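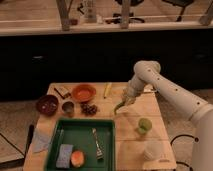
I have been using Skaltell for five weeks now, and I still can't decide whether it is a planner with a perception module stuck on the front or the other way round. Plomik, who make it, call it "one pipeline from camera to motion". In practice you get a scene editor, a detector, a grasp sampler and a trajectory planner, and four separate log files when they disagree with each other.

Installation was fine. The driver found our arm first time and the calibration routine is the best part of the whole package - short, clear, and it tells you when your numbers are bad. Fomia, which we used before, never managed that.

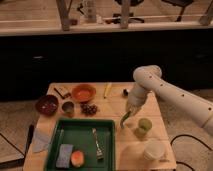
Perception is where my doubts begin. The release notes promise "open naming", meaning you type what you want and the detector finds it, and with big plain shapes that works well enough. A green tray is easy, and so is an orange bowl. The pale green cup and the white container nearer the front of a light wooden table are a harder test, and Skaltell's confidence score hardly moves between a good mask and one that has swallowed a patch of tabletop. I logged 259 detections and stopped trusting the score well before the end. Ye-ji Kwak wrote our own check on mask area in an afternoon, and it catches most of the bad ones. I'd expect that to be in the box.

The planner is better. Paths are smooth, and it keeps a sensible distance from anything it knows is there. The trouble is the thing it doesn't know is there. If the detector misses an object, the collision map simply has a hole in it, with no warning. You can switch on a depth fallback (page 7 of the manual, in a footnote), but replanning then gets noticeably slower.
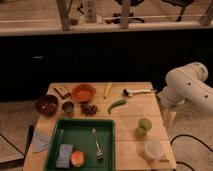
The test table, with the chilli in the middle and the arm over to the right.

Grasp sampling I would call average. Long thin things get sensible grasps across the narrow side. Curved ones get a list of candidates that changes every time you press the button, and fixing the random seed doesn't fix the order. I reported this in April and was told it was "expected behaviour". Perhaps it is, but I can't compare two runs if the list won't stay still.

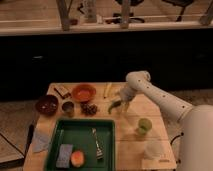
The approach settings deserve a word of their own. There is one hover height for the whole scene, where Nam lets you set it per object. With the fingers just above the wood and a green chilli slightly to one side of them, I want a low, slow approach, and I don't want that same height used when the next target is a deep bowl. Yoon-hee Myung got round it with a script that rewrites the config between picks. It works, but we are paying for a licence.

Support answers quickly and says little. The forum is more use.

Would I buy it again? For the calibration and the planner, maybe, if the price came down. As a complete system, no - keep your own detector and your own checks, and read the logs.

Jordan Ashworth, 23/10/2019

We use cookies to improve your experience on this site. By continuing to browse you agree to our use of cookies. Accept | Manage settings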